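## 4. Where yellow stops

Of all the borders between colour words, the one between yellow and orange gave us the most pleasure to work on. Red and orange were settled quickly by almost every household. Green and blue caused some family arguments, mostly cheerful ones. But the stretch that runs from butter through honey to apricot is where our speakers slowed down, changed their minds, laughed at each other and reached for words we hadn't planned for.

**Figure 3.** A yellow-orange plastic piece, ridged along its length, on a pale wooden tabletop.

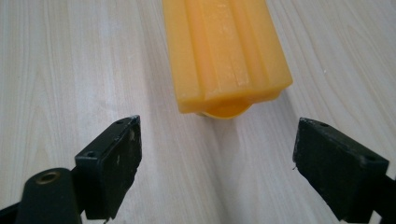
*Working paper, last revised in March (version 2)*

### 4.1 Speakers and setting

We spoke with 93 people in Kenier and the farming district behind it, all of whom grew up with both Greek and English at home. The oldest had arrived as young adults to work in the Trakau cannery. The youngest were their grandchildren, and several of these told us firmly that they didn't speak Greek at all before naming a dozen colours in it without a pause.

Interviews were held in kitchens wherever possible. Thanasis Panagiotou had argued for this from the start, and he was right. People talk about colour far more freely when there is a lemon on the bench and a jar of something in the cupboard, and the talk wandered off in directions that no printed chart would have sent it. Each interview began with free talk, moved on to a naming task with painted cards, and finished with whatever the speaker wanted to tell us. That last part was often the longest.

The cards were painted by hand by Zoi Tsolakis in a flat, matte finish. We chose matte paint so that shine would not steer the answers. This was a sensible choice for the naming task and a poor one for the question we ended up caring about most, as Section 4.3 explains.

### 4.2 Honey words

Greek has the plain pair *kítrino* (yellow) and *portokalí* (orange), and English has its own plain pair. We expected most speakers to use the two pairs in much the same way, with perhaps a small shift in where the line fell. For the younger group that is close to what we found. Their line in Greek sat almost exactly where their line in English did.

The older group did something much richer. Between the plain words they placed *melí*, from the word for honey, and they used it with great confidence. For many of them *melí* was no halfway shade. It had its own best example, its own edges and its own things it could be said of: eyes, tea, resin, old varnish, the light late in the day. One retired packer used it for a good olive oil and then took it back, telling us that oil was *kítrino* whatever it looked like, and that anybody who said otherwise had never bought any.

English "amber" was offered as a match by some 35 speakers, though rarely with much warmth. Several said it was a word for traffic lights. A woman who had worked for years at the Rallis bakery told us that in English she simply called the whole range "golden", and that this was what you said to customers about anything you wanted them to buy. We have kept "golden" as a separate entry in the word list for this reason. Its use follows praise at least as closely as it follows shade, and it turned up again and again for bread, hair and wheat, and only twice for paint.

Yellow itself had strong company too. When we asked for the first yellow thing that came to mind, the grandparents gave us quinces, lemons and sick faces. Their grandchildren gave us school buses, rain boots and a great many toys.

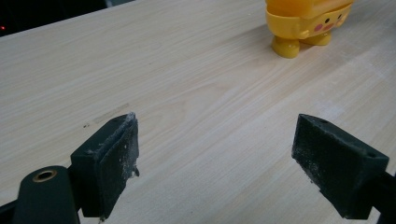
### 4.3 Light through, light off

The finding we are most excited about came out of the free talk. Going back over the recordings, Anastasia Katsaros noticed that *melí* was used very largely of things that let light in. Tea, resin, honey and eyes all do so to some degree. Clay pots, apricots and painted doors do not, and these were nearly always given one of the plain words, even when the speaker agreed that the shade itself was the same.

We went back to ask about this directly. Speakers were asked to think of a boiled sweet and a wall, both of exactly the same colour, and to tell us what they would call each. The older speakers gave two different words so readily that several seemed puzzled to be asked. "A wall can't be *melí*," one man told us. "You can't see into a wall."
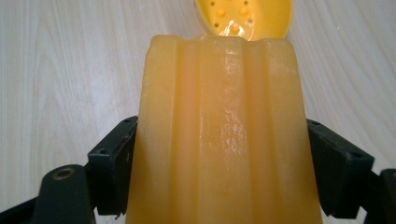

If this holds up, it means that our cards were never a fair test of the word. A matte card is a kind of small wall, and it is no wonder that *melí* scored so low in the naming task while turning up all through the kitchen talk. We are delighted to have been wrong in such a useful way. Colour studies lean heavily on flat samples, with good reason, but a word that carries both shade and clearness will slip straight past them.

There is one difficulty to set beside this. Struan MacRitchie has pointed out that the things called *melí* are also, for the most part, things close to honey in real life – foods, drinks, sticky things – and that the link may lie there and have little to do with light. Eyes and late sun count against him, and old varnish leans our way as well, but the list is short. Themis Vrettos is now sorting the 400 free-talk uses by the kind of thing named, which should help to pull the two readings apart.

### 4.4 What the grandchildren kept

Few of the youngest speakers used *melí* for colour without being prompted. Most knew it only as the food. Yet in English they did keep a trace of the older habit: they were much happier to say "honey-coloured" of tea than of a door. The same lean shows up in the Kusetov recordings, made in a town with no cannery and a far smaller Greek-speaking community, and we take those up in the next section.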